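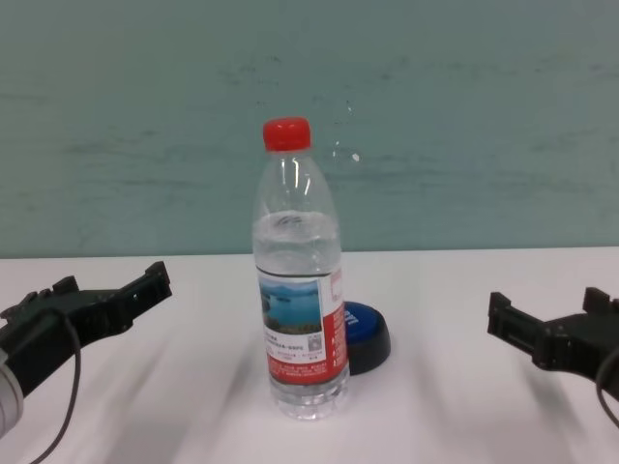
New apartments at Ginden open for reservation

22 February 2025

The developer Naidu has opened the reservation list for the second building at Ginden, the housing project on the east side of Flullside. The building has 45 apartments on five floors. The first residents are expected to move in next December.

According to the company, 9 of the apartments are already promised to buyers who were on the waiting list of the first building. The others can be reserved at the sales office on Stanari Road, which is open every afternoon. To reserve an apartment, the buyer pays a deposit, and this deposit is returned in full if the contract is not signed within two months.

Most of the apartments have two bedrooms and a balcony to the south or to the west. On the ground floor there are smaller units with one bedroom, and these have a small garden in place of the balcony. Each apartment comes with one parking space under the building. A second space can be bought separately, as long as there are spaces left.

The monthly fee for owners is set at $200 for the first year. It covers the elevator, cleaning of the stairs, garbage collection and insurance of the building. Heating and water are paid by each owner according to the meter. After the first year the owners will vote on the fee at their annual meeting.

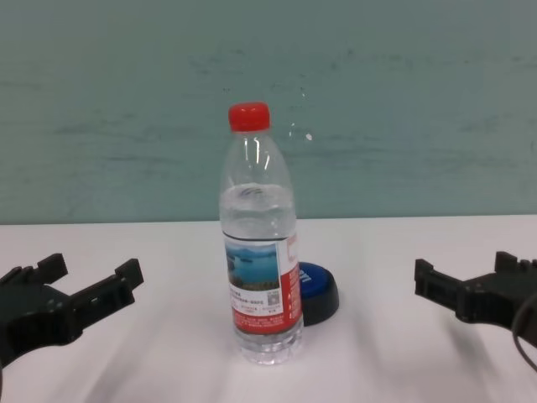
Road work before construction

The town of Flullside has asked that the connection to Stanari Road is finished before the upper floors are built. The work on the road will start in spring, and during this time cars will use one lane only. The bus stop in front of the pharmacy will be moved to the corner of the school, and the timetable stays the same.

Some neighbors had complained in December that the building would take the evening light from their yards. Naidu has since moved the top floor back from the street, and the town approved the changed plan last month. The drawings can be seen at the town hall and in the sales office.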